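Grasping stems instead of pots - does the wrist angle matter so much?

calcaraz
I am working on a small method note about stem grasps, with artificial tulips in a ribbed pot. The gripper comes in diagonally, one finger near the flower heads and one near the stems. We train on 60 demonstrations and test on 70 starts.

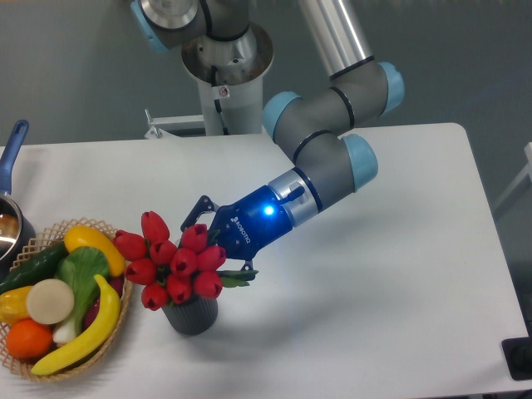
My question is about the approach angle. If I fix it, the policy learns faster, but it fails more when the pot is moved towards the basket. Has anybody compared the two?

midine_v
We had the same at Skaltthorpe with paper cups. I would leave the angle free and give more demonstrations. 60 is very little for ten flower heads which hide the stems.

calcaraz
I don't agree that it is only the number. With 1,000 we would never know which part helped.
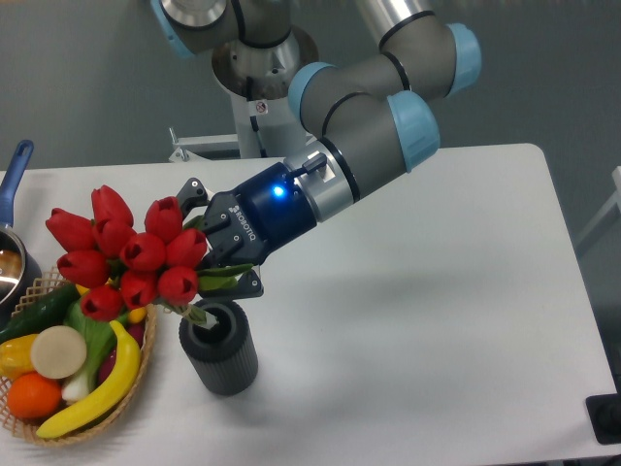
Re: fixed angle, second round

vpalacios
Calcaraz is right to keep the set small, but a person should also move the pot between trials, and tilt it sometimes. Otherwise you measure one vase position very well.

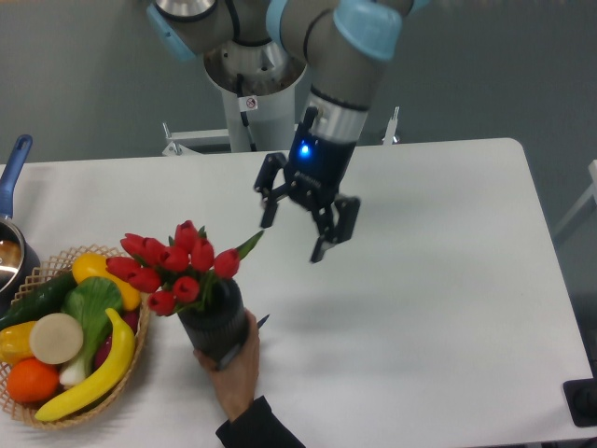
Peñalver, March

Copying here from my lab notes, as I promised. Free angle: 41 of 70. Fixed angle: 38 of 70. I would not call this a difference.

midine_v
Then the title of your note is too strong, sorry.

calcaraz
Yes, I will change it.
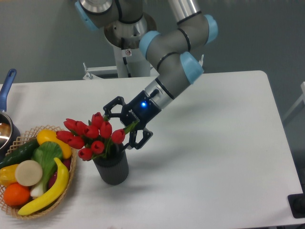
I will also report separately the starts where the fingers are already spread on both sides of the flowers, because I suspect they are the easy ones - Sernholm's baseline mixes them all.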